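Setting Up a Night Feeding Station for a Newborn

These steps cover a station for one baby, bottle-fed or mixed-fed, in the parents' bedroom. Set it up before the due date. Allow an hour, plus a wash cycle for the cloths.

What you need

A flat surface at least 40 inches wide, within reach of the chair
A chair with arms
Seven burp cloths
Clean bottles for one night
A small lamp
Two open containers
A notebook and a pen

Step 1. Place the chair

Put the chair on the side of the bed closest to the door. Sit in it and hold a rolled towel in the crook of one arm. With your free hand, reach for the table. If you have to lean forward, move the table. We used the Oltutstead side table, which was a little low, and raised it on blocks – check that yours doesn't wobble afterward.

Step 2. Sort the supplies

Keep feeding items and changing items apart. Cloths and bibs go in one container. Diapers, wipes and a spare sleeper go in the other. Bottles stay out on the table, capped. Formula powder stays in its original can with the lid on. Follow the mixing directions on the can and discard what the baby leaves in the bottle.

Step 3. Set up the light 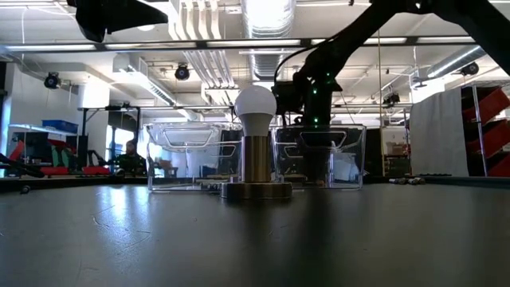

Light is the part most parents adjust after the first week. Use the weakest bulb that still lets you read the marks on a bottle, and test it at night with the curtains closed. A frosted round bulb on a plain metal base with a wide, flat foot is enough, and clear plastic bins behind it let you see what is left without opening anything. Route the cord behind the table, out of reach of the chair legs.

Step 4. Start the log

Rule four columns: time, amount, diaper, notes. Write the entry before you get back into bed. Our Getent notebook had 254 pages and lasted well past the newborn stage. An app works too, but the screen is bright – set it to dark mode first.

Step 5. Restock

Refill both containers at 7 p.m. Put used cloths straight in the wash and replace them with clean ones.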